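Narnley老洗衣房的事，慢慢讲

1/
搬到Narnley以后，我每天买菜都要穿过Cuso巷，巷子中段有一栋矮矮的红砖房，门楣上的字早就磨平了，只剩一个凸出来的石框。我一直以为是谁家的旧马厩（大概因为门开得特别宽），直到去年冬天在门口躲雨，跟一位同样躲雨的老太太聊起来，她说她外婆每个礼拜都推着小车来这里洗被单。原来是公共洗衣房！从那天起我就放不下了，前前后后翻了好几个月的旧纸，今天想把攒下来的东西一条一条写出来，写得散，大家喝着茶慢慢看。

2/
先说洗衣房之前的事。Narnley这个地方早年靠织布吃饭，镇上最大的厂叫Brukilar织厂，就在河湾那边，现在只剩一截围墙和一个长满常春藤的门墩。织厂兴旺的时候，Cuso巷一带密密地盖了许多工人住的小屋，一排挨着一排，背靠背，没有院子，水要到巷口的水泵去提。您想想看，一家老小的衣服、床单、孩子的尿布，全得在做饭的那间屋里洗，冬天晾在炉子上头，满屋子都是水汽。当年的卫生巡视报告里有一句话我抄下来了，说这些屋子“墙壁终年不干，住户以为常事”。读到“以为常事”这几个字，我在阅览室里坐了好一会儿。

3/
盖洗衣房的钱是怎么来的，说法有两种。镇上老人多半讲是织厂出的，因为房子用的砖跟厂墙的砖一个颜色。可是我在教区的账册里看到的是另一回事：最早的一笔来自一位寡妇的遗赠，账册没有写她的名字，只写“Cuso巷某寡妇”，留下60镑，指明要用来“使贫家妇女得热水之便”。织厂后来添了地皮和砖，这大概就是老人们记得的那一半。60镑在那时候当然不是小数目，可盖一栋房子还是差得远，剩下的靠教堂门口的募捐箱，还有一场卖旧物的义卖会，账册里连卖掉一只鸟笼都记着，可爱极了。

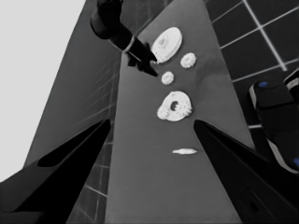

4/ 房子里头原来是什么样

现在进不去，我说的都是从图纸上看来的。图纸存在郡档案馆，编号3216，夹在一叠排水沟的图中间，我找了好久，最后还是一位值班的馆员提醒我别光查“洗衣”，要查“沟渠”。图上看，进门是一间收费的小门厅，往里是洗涤间，两边是一格一格的石槽，再往里是烘干间，地面下面走热气管子。最后头有个小院，放煤。洗涤间的屋顶开了一长条天窗，可以用铁链拉开放水汽。我去巷子后面踮着脚看过，天窗的木框还在，只是早就用铁皮盖死了。

5/
收费的规矩也很有意思。洗一个小时收2便士，热水不另收钱，肥皂自己带；刚生了孩子的母亲头一个月免费，家里有人得热病的反而不许进，要到另一头的小棚子里去煮衣服。规章贴在门厅里，我找到一份抄本，里面有一条说“不得高声议论他人家事”，我看了直笑，这种规矩要写下来，可见当时议论得有多热闹。还有一条说孩子可以带进来，可是不许坐在烘干架上，想来也是有孩子坐上去过的。

6/
说到热闹，我最喜欢的材料是一本口述录音的文字稿，几十年前图书馆做的，受访的都是小时候跟着母亲或者外婆去过洗衣房的人。她们讲得真好。有一位说，她总在巷口就能闻到那股味道，碱和蒸汽混在一起，到老了闻见还会想起母亲卷着袖子的胳膊。另一位说，洗衣房是全镇消息最灵通的地方，谁家要嫁女儿，谁家的男人在外面欠了酒钱，不到中午就传开了。还有人记得冬天放学以后故意绕到那里去，把手贴在烘干间的外墙上取暖。我后来真的去摸了摸那面墙，当然是冰凉的，可是摸的时候心里还是热乎乎的，真不好意思。

7/
中间有一段波折也得讲讲。洗衣房开了没多少年，锅炉就出了毛病，停了整整一个冬天。教区和织厂为谁出修理费吵得不可开交，来往的信我读了一大叠，语气一封比一封客气，意思一封比一封难听。教区说锅炉是织厂的工程师装的，织厂说烧坏是因为教区买了便宜煤。最后打破僵局的是Cuso巷的妇女们，她们联名写了一封请愿信，签名约有100个，不少人不会写字，就画一个叉，由旁边的人代写姓名。信很短，说的意思是：你们尽可以接着商量，衣服可等不了。第二个月锅炉就修好了，钱是两边对半出的。

8/
这封请愿信的原件我见到了，纸很薄，折痕的地方都快断了，馆员帮我托着翻。那些叉画得各不相同，有的很用力，把纸都划破了一点点，有的小小的，靠在别人名字边上，像是怕占地方。我本来只打算记个数就走，结果一个一个看过去，一直看到闭馆。后来对照当时的住户登记，能对上门牌的不少，几乎每一间小屋都有人签了，连巷尾那家开杂货铺的也签了，照理说他们家是有自己的水的。
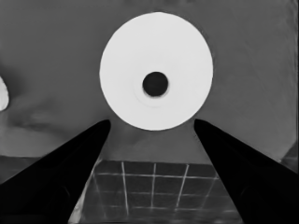 9/
洗衣房后来为什么关了？
自来水慢慢接进了各家，来的人一年比一年少，收的钱付不起煤费，教区就在一个夏天停了锅炉，把房子租了出去。

10/
租出去以后的历史也不短。头一个租客是收废羊毛的，待了没多久，嫌潮。接着就是镇上人都还记得的Ziółkowski洗染铺，他们把烘干间重新用了起来，替旅馆和诊所洗床单，前面的门厅改成柜台，收零散的衣物。我觉得这是一段特别好的缘分，一栋为洗衣服盖的房子，隔了些年又洗起衣服来。铺子当年在镇报上登的广告我收集了几则，字句都很朴素，其中一则写“白衣必白，色衣不染”，还有一则只写着搬运工病了，取衣请自来，向老主顾道歉。

11/
铺子在的那些年，织厂已经不行了。Brukilar先是减了夜班，后来整个染整车间停掉，再后来大门一锁，机器一车一车拉走。口述稿里有人说，听不到厂里的汽笛以后，巷子里的人好长一段时间都不知道该几点起床。小屋也一排一排拆掉，住户迁到坡上的新房子去，有院子，有浴室，大家都高兴，可是也有人隔三差五走下坡来，到洗染铺的柜台前站一站，说几句话再回去。铺子里专门给这些人摆了一条长凳，凳子现在在哪里我还在打听，有人说进了保龄球会的更衣室，有人说早就劈了当柴。

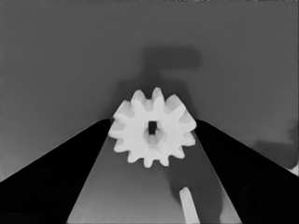 这条长凳我问了不下一打人，越问说法越多。保龄球会那边我也去过了，很客气地让我进更衣室看，里面确实有一条旧长凳，可是腿是后来换过的，凳面也上过好几遍漆，看不出究竟来历。我倒是不太在意是不是原来那条，坐上去歇了一会儿，跟人家聊了半个下午他们球会的旧事，又是另外一大篇，以后有空再写。

12/
再说回遗赠。我最想弄清楚的其实是那位寡妇是谁。账册上没有名字，遗嘱登记里按街名也查不到，因为那时候的登记是按姓排的，得知道姓才能往下找。我试过从墓地入手，教堂北面有几块碑刻着“Cuso巷”，字迹已经很浅，要等太阳斜着照过来才看得出笔画，我七月里挑了傍晚去过几趟，蹲得腿都麻了，认出来的都是男人的名字，下面一行小字写“及其妻”，妻子叫什么也没有写。唉，就是这样。要是哪位家里有老《圣经》，扉页上记着祖辈住过这条巷子的，拜托一定告诉我。

13/
还有一处我自己前面说错过的，趁这个机会改一改。春天的时候我发过一条，说门楣上的石框里原来刻的是织厂的厂徽，现在看来不是。图纸旁边的说明写得很清楚，框里刻的是一行字，大意是“为邻里之用”，没有厂名，也没有捐款人的名字。当时信了我的朋友们，对不住。那条我没有删，在底下补了更正，免得别人转来转去以讹传讹。

14/
有朋友私信问怎么看这些材料，我顺手写在这里。教区账册在镇图书馆楼上，要提前跟柜台说一声，铅笔可以带，钢笔不行；图纸和请愿信都在郡档案馆，请愿信因为纸太脆，平常给看的是复制件，想看原件得写一封信说明缘由，我等了快一个月。口述稿最容易，图书馆的地方史架子上就有装订本，封面是绿的，可以坐在窗边看一整天，暖气片就在脚边。录音带听说还在，可是没有机器放，馆里正想办法转录。我太想听听她们的声音了！

15/
房子眼下的情形是这样：Ziółkowski洗染铺搬走以后换过几个用途，放过家具，也停过面包车，如今空锁着，屋檐有一角漏水，漏水的那面墙正好就是从前孩子们贴手取暖的那面。镇上在讨论要不要把它列进保护名录，材料我已经交了一份上去，图纸的复印件、规章抄本和请愿信的说明都附在里面。您要是也有跟洗衣房有关的东西，一张旧收据、一个写着铺名的衣架、一句长辈随口说过的话，都欢迎在下面留言，我一条一条都会看，也都会回。

16/
刚才有位朋友留言，说她母亲当年取衣服的存根还夹在一本菜谱里，纸是粉红色的。我已经厚着脸皮约好去看了，看完回来接着往下写。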